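Braltex Speech Archive, Edition 2
Searchable transcripts of parliamentary debate on border policy

Vendors like to say their archives show "what politicians really think." We doubt any archive can. Braltex holds 176 debates, with speaker, party and date attached to every turn, and lets you search them by word or phrase. What a phrase means is left to you.

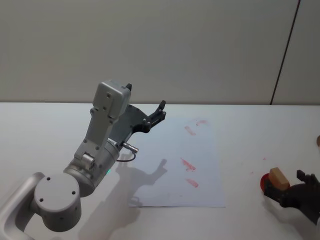 What you get
Full transcripts, plain text and spreadsheet
Notes on translation by Maiara Cavalcanti
License for up to 50 readers at one site
Updates each April

Tone scores
The Ritix add-on rates each speech from hostile to friendly. Treat it with care. It reads sarcasm badly, and a calm speech can still carry a threat — we would not rest a chapter on it. It is switched off by default.

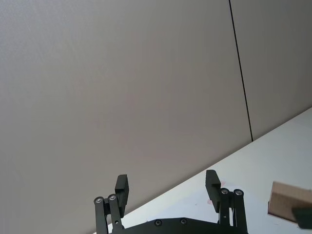
White tabletop against light gray wall panels

Before you order
If you only need one country, your library may already have the debates for free. Check there first. Anyone coming from Flevar should know that saved searches do not carry over.

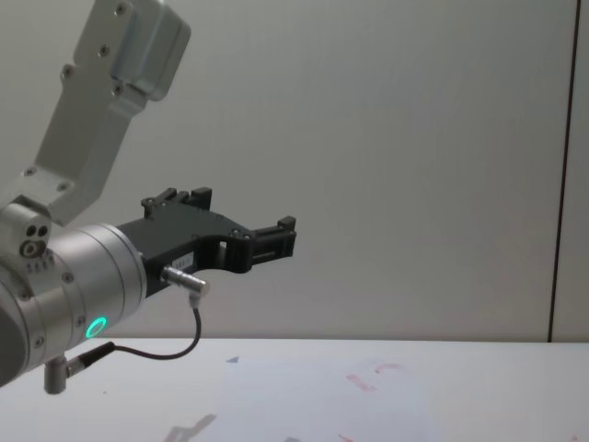

Two-finger gripper over a white tabletop

Site license: 500 euros
Ships from: Bragança
Page checked: 17/07/2026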